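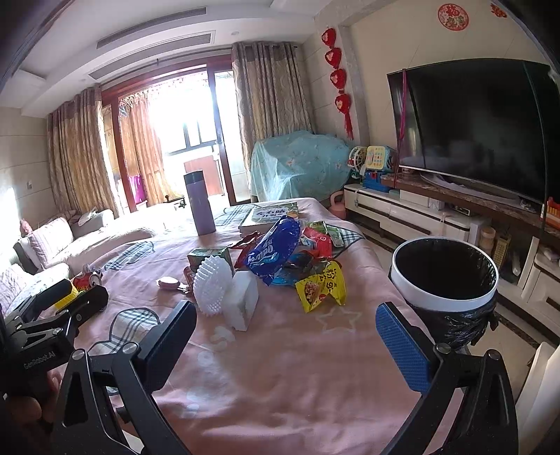
Notes from the July partners' call, typed up by me (Leif) because Seon-mi did the last two and I owed her.

On the line: Shalini Vishwakarma, Seon-mi Kwak, Han-gyeol Byun, me. Sang-wook Ji joined at 3, straight off a plane, and missed the first item.

**Last month's minutes.** Approved. Shalini wants "Virkthorpe" spelled right this time, with the h. Fixed, sorry!

**Nastano.** We spent most of the call on this one. The family still wants to sell the whole company, and Han-gyeol still thinks we should offer for the packaging side only. He walked us through his model (all 1129 rows of it, or it felt that way) and I have to say the packaging margins look good. Shalini asked what happens if the two biggest customers leave after closing. Han-gyeol doesn't have that case built yet. He'll add it and send it around before we talk to their lawyers again.

I said I'd be fine with a 60 percent stake and the family keeping the rest. Seon-mi isn't, she thinks we'd be arguing with the uncle forever. No vote taken.

**Virkthorpe.** The lender came back with changes to the covenants. Seon-mi has read them, I've read half. She's okay with everything except the reporting deadline, which is way too tight for a company with one bookkeeper. She'll push back by email and copy Sang-wook.

**Project Wonton.** Sang-wook met the founders and liked them a lot. They want $800 thousand as a bridge and we all thought that was small enough to do quickly, if the bank statements check out. Shalini to request them. Agreed to pass if we don't get them by the next call.

**Hiring.** Koo, the recruiter we used for the analyst spot, sent three names. I'll set up first interviews. Han-gyeol wants a modeling test, I'd like to keep it under two hours, and we left it there.

**Anything else.** Sang-wook asked about moving this call to 9 a.m. Shalini said absolutely not. Staying where it is for now.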